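About Vunlow

Vunlow tests robot arms and hands that pick small, light items out of racks, trays and shelves. We are an independent test house. We do not build robots, and we do not sell them. Manufacturers and operators send us a machine, a task and a failure they cannot explain, and we return a report that says what failed, under what conditions, and what has to change before the machine goes back to work.

The company was founded by Urmila Nishad, who still signs every report. There are eight of us: five test engineers, two software staff and Urmila. Our workshop is in the Skiltham building, with a loading door wide enough for a full-height robot on its base. We also work at customer sites and in public halls when a fault only appears there.

How we came to do this work

Our first job was a single failure. A Goh arm had been installed to pick sachets from a slotted rack. It passed acceptance and ran without trouble until April, when it closed on a sachet, reported a good grasp, and drove the rack off its stand. The rack fell on the operator's side. The operator was not hurt. The log showed no fault at all.

The cause was found after seven days. The grasp check looked only at finger position. If the fingers stopped short of fully closed, the controller took this to mean an item was held. In this case the fingers had closed on the item and on the divider next to it. The stopping position was within limits, the arm lifted, and the rack went with it. The force reading at the wrist rose well before the rack tipped, but no part of the program was reading it during a lift.

We repeated the pick 300 times with the rack clamped down. The fingers took hold of the divider in 31 of those runs, and the controller called 269 of the full set normal and correct. The remaining runs were also called normal. That result is why the company exists in its present form.
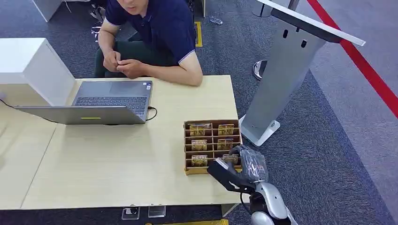
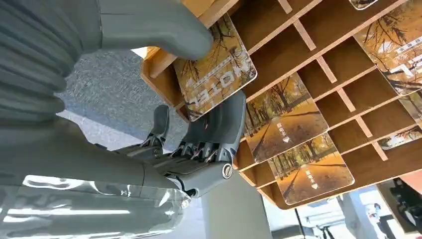
Divider contact remains the most common fault in our reports. The item is thin, the slot is only slightly wider than the item, and the hand is large compared with both. Partitions also differ in how they fail. Corrugated board, as in the tray beside the laptop, will usually crush or tear before the whole tray moves, and the damage is easy to find afterward. A plywood divider like those between the tree-lined cards is stiff and passes the load straight into the shelf and whatever supports it. We therefore test each rack material separately and do not carry a force limit over from one to another. Leaning items get their own test runs, as a tilted card presents a different edge to the fingers than an upright one.

What we test

Grasp confirmation. We check that the controller can tell a held item from a held divider, an empty hand, and two items held together. Clear plastic packaging is included by default – it wrinkles, reflects light and gives poor readings on most optical sensors.

Lift force. We measure wrist force during every lift and set a stop limit below the load that moves the rack. The limit is written into the report with the rack material, the fixing method and the mass.

Loss of signal. Cables are disconnected one at a time during motion. The arm must stop and hold. An arm that stops and then drops has failed the test.

Restart. After a stop, the machine must not move until a person has cleared it. Automatic recovery is tested as a separate function and is not accepted as a substitute.

Stusum

Stusum is our logging software. It records finger position, wrist force, motor current and camera time on one clock and keeps the last minutes before any stop. It was written after the Goh job, where three logs ran on three clocks and most of our time went into lining them up. Customers receive the complete recording with the report, including the runs that passed.

Our own incidents

We publish these as well. Our last one was a pinched hand during a fixture change, with the arm in hold and the drive power still on. Hold is no longer accepted as a safe state for fixture work in our workshop. Drive power comes off at the isolator, and the person doing the work keeps the key. The full account is available on request.

Working with us

Send the fault log, the rack or tray in the condition it was in when the fault occurred, and at least one unopened pack of the items. Please do not repair the rack first. Marks on the dividers are often the best evidence we get.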